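Notes for the August talk: "What are we paying for when we show a robot a task?"
Twenty minutes plus questions. Title slide up while people sit down.

OPENING

Thank Meriem Ashour for the invite. Say up front I'm the grumpy slot on the program and that she knew this when she asked.

Show of hands: who here has driven a robot arm by remote for more than an hour in one sitting? Keep your hand up if you'd do it eight hours a day. (Wait. Let them look around.)

I run the budget side of a demonstration program at Skidatholm. I've also sat in the chair, badly. So I have two complaints, one about money and one about my shoulders, and I'll try to keep them apart.

SLIDE 2: THE CLAIM

Read the claim out loud, slowly: "Anyone can teach the robot. Just show it."

You hear this in every vendor deck. I heard it from Jolura, I heard it from Prillanik, and I've said it myself in a grant application, which got funded, so make of that what you like.

My trouble is with "anyone," with "just," and a little bit with "show."

SLIDE 3: ANYONE

Our first batch of operators was 26 people. All of them could pick up a block by the end of the first morning. Great, everyone was pleased, somebody sent an email upstairs.

Then we gave them a task with two arms, where one holds and the other places. Different story. People who were fine with one hand stopped dead when they had two. They'd park one arm in midair and forget about it. The recordings are full of a left hand doing nothing while the right hand does everything, and guess what a policy learns from that.

Jinlong Bai did our operator training and his view is that it takes weeks before a person's recordings are worth keeping. I pushed him on this because weeks cost money. He wouldn't budge. I now think he was right and I was reading the invoice.

Don't get into the pay question here. Someone will ask. Answer it in Q&A.

SLIDE 4: JUST

We kept 2,493 demonstrations from the spring push. People like this number. I put it on a slide once and got nods.

What I can't tell you is how many of them are the same demonstration. Same operator, same reach, same corner of the table, object put down where the last person left it. Hugo Figueroa went through a sample by eye and started sorting them into piles, and the piles were much too big for my comfort. He has better things to do so we stopped there. I'd like somebody to finish that job before we buy another arm.

If you fund this kind of work, ask for the piles. The total tells you how long people sat in the chair.

(Pause here, drink water, I always rush the next one.)

SLIDE 5: BY HAND OR BY REMOTE

Quick version for people outside the field. You can grab the arm and push it through the motion. Or you can stand off and drive it with controllers or a second set of arms.

By hand: you feel the weight and the contact. But your own body is in the camera view, and with two arms you run out of hands fast.

By remote: clean view, both arms going. But on our rig you feel nothing. You squeeze something soft and you're judging the squeeze by looking at it. Mahfuz Karunaratne calls it cooking in oven mitts through a window. He means it as a complaint about our controllers in particular, and he has a list.

I'm told force feedback fixes this. I've been told that for some time. Mateos lent us a set and the operators asked to go back to the old ones, which may say more about our setup than about theirs.

SLIDE 6: THE PICTURE

Leave this up for a good while. Don't talk right away. 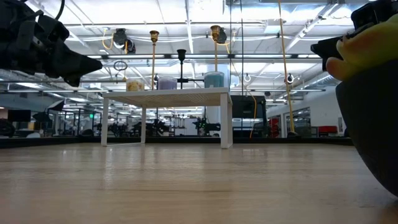 Slide 6. Two grippers, one soft object, three containers on a small white table.

Points to make while it's up:

The right-hand gripper has its fingers around the plush. Ask the room how hard it's squeezing. They can't say from looking, and a driver on our rig would be guessing too.

The containers are see-through and pale. Ask anyone who works on depth cameras how they feel about that. Florencio Iglesias will be in the second or third row, he'll groan on cue.

Then look at everything behind the table. Strip lights, glass, other machines. Will a policy trained in a room like that care about the room? I don't know. I suspect it does, more than we admit in papers.

SLIDE 7: WHAT WOULD CHANGE MY MIND

Train on one room, test in another, report both. We tried it with 37 trials per room and I was not cheerful afterward. Small test, say so.

Tell me which operators made which recordings.

Keep the failures. We threw ours out for a year, my decision, a dumb one.

SLIDE 8

Contact details. Skip if running late. Meriem has the mic for questions.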